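I get a lot of the same questions about how I keep a small desk from turning into a junk drawer, so I've put them all on one page. Last updated Mar 18, 2026.

## How often do you clear the desk?

Once a week, plus a big one in December when I go through every pen I own (it takes forever and I love it). The weekly one is 15 minutes. I set a timer! If I don't, I start reading old notebooks and the evening's gone.

## Do I have to take everything off first?

I do. Everything comes off the middle of the table and waits along the back or in a bin, and then only the things I've used lately get to come home. It feels silly for a table this small, but when I shuffle stuff around in place I just end up with tidier clutter.

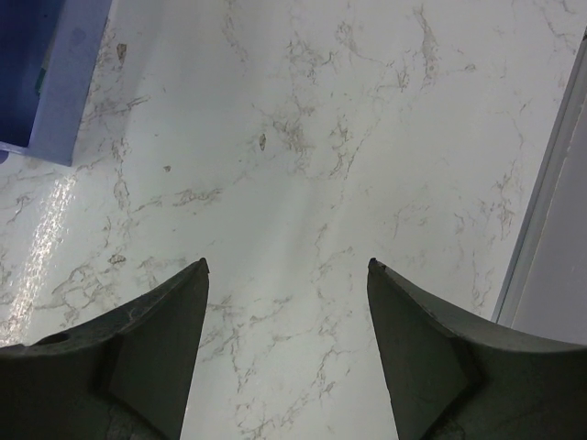
Then I wipe. Warm water, a drop of dish soap, dry cloth after. I did buy the Bradberg stone spray once and it left streaks all over, so I went back to soap.

## Isn't a marble pattern a pain to keep clean?

It's the opposite for me, crumbs vanish into the veins. The downside is that small things vanish too. I've lost two earring backs and a SIM card tool on mine. Run your flat hand over the surface before you wipe, you'll find stuff.

## Bins or trays?

Both! A bin with tall sides is for things I don't want to look at. A shallow tray is for things I grab every day. I like a tray with two compartments, because one big compartment turns into soup by Friday and with four I can't remember my own system.

## Where do books and notebooks go?

On a little two-tier shelf against the back wall. Books lie flat in the middle and the spiral notebook goes underneath, coil facing out so I can hook it with a finger. The top I try to leave bare. Try. 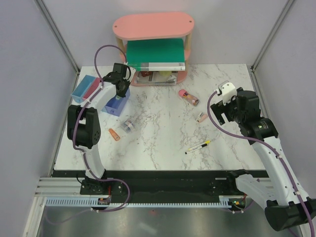 Flat works better than upright on a shelf this short, and I don't need bookends. I keep it to one or two books, though. Any more and I never open the bottom one.

## Where did you get your stuff?

All over. The Ekeo shop in Plorcombe has good cheap organizers, and I've had luck on the clearance table at Barrientos, where I paid 20 dollars for a whole sack of mismatched boxes. Please don't spend 120 on a matching set before you know what you're storing. I did that. Half of it is in my closet.

## What about the tiny things that don't belong anywhere?

Small box with a lid. When the lid won't close, I sort it.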